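Left arm drops when the right arm reports a fault (two arm cell)

Posted by Edem Asamoah in Gultus Arms > Faults and Safety

Good evening to all. I have a problem with two Gultus arms on one table, with one Jomgate controller for both. The job is bagging: one arm holds the bag open and the other arm puts a small box inside. It worked well until February, when I changed the bag to a thinner one.
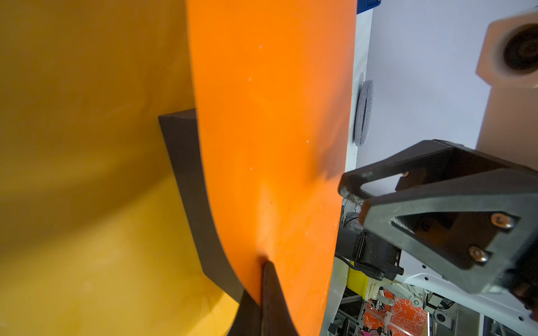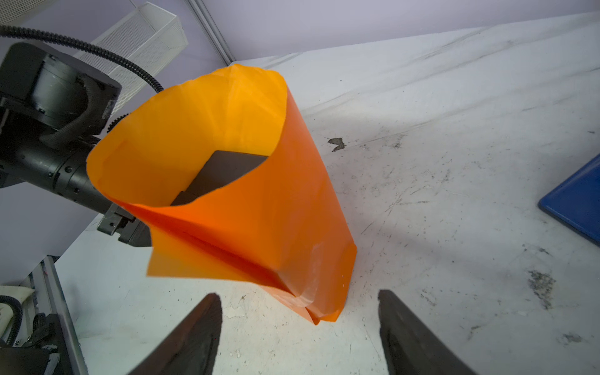
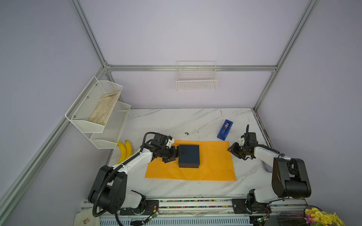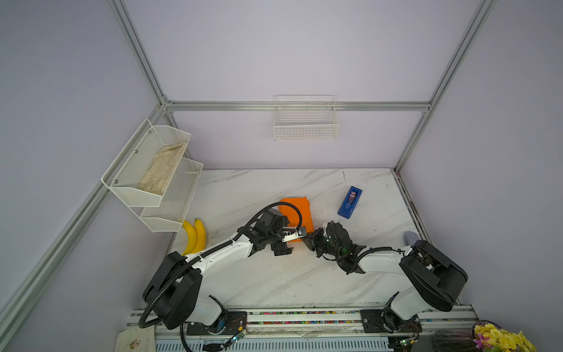

When both grippers pull on the bag at the same time, after some cycles the right arm stops with fault 387. This I can understand, maybe the load is too high. But in the same moment the left arm loses its torque and falls on the table. It does not go down slowly. Yesterday at 4 p.m. it fell while my hand was near to the bag, and it hit my thumb. The thumb is fine, but I do not want to continue like this.

I have tried the following:
- Lower speed, 10 percent. The fault comes later, but it comes.
- New power cable for the left arm. No change.
- Restart of the controller. After the restart the log shows one time also 886, and I cannot find this number in the manual.

My questions are two. Why does a fault on one arm switch off the other arm? And how can I make the left arm hold its position?

Amegashie
387 is overload on the gripper axis. Raise the limit in the settings and it goes away. I did it on mine and it's been fine.

Lindcombe
Please don't raise the limit yet. An arm has already come down on your hand, so stop running it with anyone in reach until the drop is solved.

As for why both go off: look at the fault group page in the Jomgate setup. On my controller the two arms were in the same group out of the box, and the fault action was "torque off". So any fault on the right cuts the left as well. Keeping them in one group is a good idea for a shared job, you really don't want one arm carrying on alone while the other is stopped. Change the action to "stop and hold" for overload faults and leave the emergency stop exactly as it is.

Two warnings. These arms have no brakes on mine, so hold only works while there is power. If the supply sags or you hit the emergency stop, the arm still falls. I put a foam block under each elbow when I work on the table. Second, test the new setting with the grippers empty and the arms low, 5 cm above the table at most.

For 387 itself I would look at your motion. If both grippers hold the bag and the two paths don't agree by even a little, they pull against each other and the current climbs. Let one side be soft. I don't know 886, so send the full log to support before you clear it.

Edem Asamoah
Thank you both. Lindcombe, you were right, the two arms were in the same group with "torque off". I changed it to hold and tested low, with empty grippers and a forced fault. Both arms stayed in place. I did not raise the limit. The 387 still comes when they pull together, and I am now making the left side softer. The log is sent, and for 886 I am waiting for the reply.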